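Plevora Release Notes: Two-Handed Planning and Tool Offsets

Last updated: August
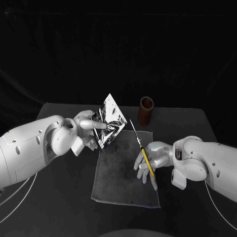
The planner in Plevora previously treated each arm as a separate problem and resolved conflicts afterward. That arrangement served the Grasley shelf tasks well, but it was not adequate for work in which one hand holds a card and the other holds a brush. The present release plans both arms together, with the brush tip as the controlled point on the right side.

Planning time fell from 200 milliseconds to 125 on our standard set of 2,866 start poses. The set contains 167 poses in which the wrists pass close to one another -- these remain the slowest, and a separate cost term is under review.

Tool offsets are now stored in a file apart from the arm model. Users of the Skemulden logging package should update their readers before replaying older runs. The Zeleke simulator requires no changes at this time.

Contact: use the form on the main page | Copyright Plevora, all rights reserved | Back to top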